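The Room on the Second Floor

6/9/24

Merja Mäkelä has a theory that every room is trying to become a storage closet, and that a manager's job is to slow it down. She has managed the big shared workroom at Ojala, in Horkdale, for seven years. By her own count she is losing.

"I came in January to a room with chairs in it," she says. "Just chairs. I remember thinking it looked sad. I would like to apologize to that room."

We talked over coffee at the end of a table that she had cleared for the purpose, by moving everything on it to a different table. She is a brisk talker who gets up a lot. In the first ten minutes she got up twice to straighten a chair and once to look at a lamp.

The lamps are a sore point. When the lease was signed, the landlord, a company called Nekville, promised to do the ceiling, and Mäkelä pictured something quiet. She got ribs.

"They showed me a drawing and it was flat," she says. "I still have the drawing. I said, where did the ribs come from? The man said they were in the price. I didn't ask if I could have them out of the price."

She has come around to them. White hides a lot, she says, and the round lights are kinder than the strips at the back, which make everyone look as if they have had bad news. The air conditioner is another matter. It hangs between the round lights and has two kinds of supporters, those who want it on and those who own sweaters.
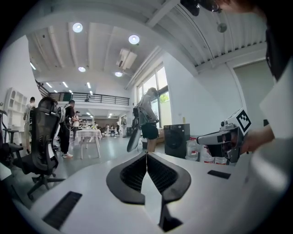
The ribbed ceiling at Ojala, with its round lights and the air conditioning unit.

Mäkelä keeps the remote in her desk. "I have been called a tyrant over one degree," she says. "One! I've had people bring me printouts."

What she likes best is the size of the place. The last office, over on the Trimis side of town, had a hallway where two people could pass if they were on good terms. Moving out of it took nine trips in a borrowed van, and she says five of those were things that should have gone to the dump.

"We carried a coat rack up the stairs that had no hooks," she says. "I'm not going to say who defended it. He knows."

The coat rack is gone now. The shelving stayed, and she speaks of it with some warmth. It's white, like the walls and the partition, and she picked it on the idea that people are ashamed to put junk on a white shelf.

Are they?

"No."

Then there is the washing machine. Visitors ask about it more than they ask about the work. It stands against the wall, dark and front-loading, looking like a guest who arrived for the wrong party. Mäkelä wanted it in a separate room with a door. There was no separate room. There was, the plumber told her, a wall.

"So I said fine, it's a wall, put it on the wall. And for a week everybody was very funny about it. They asked if we did shirts." She shrugs. "Then somebody spilled soup, and it got quiet."

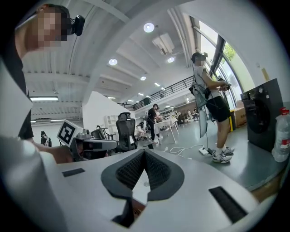
Her real enemy is the floor. She can live with a crowded table, she says, since a table is at least meant to hold things, but anything set down on a floor has a way of getting tenure. Cardboard boxes are the worst. People leave them near the windows, where the light is good and the trees make everything look restful, and after a while the box gets treated like part of the building.

"You open one and there's another box in it," she says. "Flat. Somebody saved it. I have a speech I give about this and I'm told people can do my voice."

Power strips come second. She has asked for more outlets along the walls and has been told they're on a list. She has asked to see the list. That request is, she understands, also on a list.

As for the chairs, she gave up on matching. The mesh ones are comfortable and roll away by themselves if you look at them wrong. The small ones aren't comfortable, so they stay free, and she has started sending people to them when a meeting needs to be short.

I asked what she would change if Nekville handed her a blank check. She thought about it for longer than I expected, and got up to push in a chair.

"A door," she said. "For the washing machine. I'd still like the door."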